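Provwood Care Guide
Section 5: Setting Up and Protecting a Wooden Tabletop

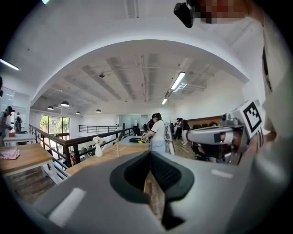 Fig. 5-1. Wooden tabletop in use, warm brown.

This section covers placing the top on its base, the first coat of oil, and routine care. Read it through once before you start. Tops supplied already sealed (marked S on the delivery slip) do not need steps 9 to 15.

Before you start

You will need:
The top and its base
The hardware bag (eight screws, eight slotted brackets)
A hand screwdriver
Two folded blankets
Lint-free cotton cloths
Dultico Clear Table Oil, or another oil sold for indoor furniture
Sanding pad, fine grade

Leave the top in the room where it will be used for 5 days before fitting it. Remove the outer wrap and lay the top flat on the blankets so air can reach the edges. Do not stand it against a wall or lay it on a heated floor.

CAUTION: The largest top weighs 53 pounds. Two people are needed to lift and turn it.

Fitting the top

1. Lay the top face down on the blankets.
2. Set the base upside down on the underside. Line up the bracket holes with the starter holes in the wood.
3. Measure the overhang at each end. The two ends should match to within 1/8 inch.
4. Place a bracket at each pair of holes with the slot running across the grain.
5. Put a screw through the middle of each slot and turn it by hand until it touches the bracket.
6. Check the overhang again and shift the base if needed.
7. Tighten each screw until snug, then back it off a quarter turn.
8. With one person at each end, turn the table onto its feet. Do not drag it or rest its weight on two legs.

NOTE: Wood gets wider in humid months and narrower in dry ones. The slots let the top move. A top that is screwed down tight may cup or split.

CAUTION: Do not use a power driver on the bracket screws. The starter holes strip easily and longer screws will come through the face.

First coat of oil

Work in a room with a window open. Keep the room above 60 degrees until the oil has cured.

9. Wipe the top with a dry cloth. Do not use a tack cloth.
10. Sand lightly along the grain and wipe off the dust.
11. Pour a small amount of oil onto a cloth and spread it along the grain in a thin, even film. Include the edges and the end grain.
12. Wait 15 minutes. If dull patches show, add a little more oil to those spots.
13. Wipe off all the oil left on the surface with a clean cloth. Any oil left standing will turn sticky.
14. Let the top dry overnight, then repeat steps 11 to 13.
15. Coat the underside once in the same way if this was not done before fitting.

WARNING: Cloths soaked in oil can heat up and catch fire without a flame. Lay them flat outdoors to dry, or soak them in water and keep them in a closed metal can until you can dispose of them.

The top can take light use after one day. Wait a full week before putting down a tablecloth, rubber feet or anything wet.

Routine care

Wipe up spills when they happen. For daily cleaning use a damp cloth followed by a dry one. A drop of dish soap is fine for grease. Do not use ammonia, bleach, scouring powder or silicone spray polish.

Put a trivet under pans and a mat under plant pots. Felt pads (Jestgate round pads, or similar) should go under lamps and anything else that stays in one place. Lift things when you move them.

Oil the top again every six months in the first year and once a year after that. Homes with forced-air heat may need an extra coat in December. To test, flick a few drops of water onto the surface. If they soak in within a minute, it is time for oil.

Marks and repairs

White rings: Rub with a little oil on a soft cloth, along the grain. Leave for an hour and wipe dry.

Light scratches: Sand with the fine pad, wiping often, then oil the area and blend outward.

Dents: Place a damp cloth over the dent and touch it with a warm iron for a few seconds. Let it dry overnight, sand lightly and oil. Do not try this on a sealed top.

Black stains: These usually come from iron and water together. They go deeper than a light sanding will reach. See Section 7.

Gaps or small cracks at the ends: Hairline cracks in the end grain are normal in the first winter. Check that the bracket screws have not been overtightened.

Guide revised 7 Mar 2022. Continue to Section 6, Benches and Leaves.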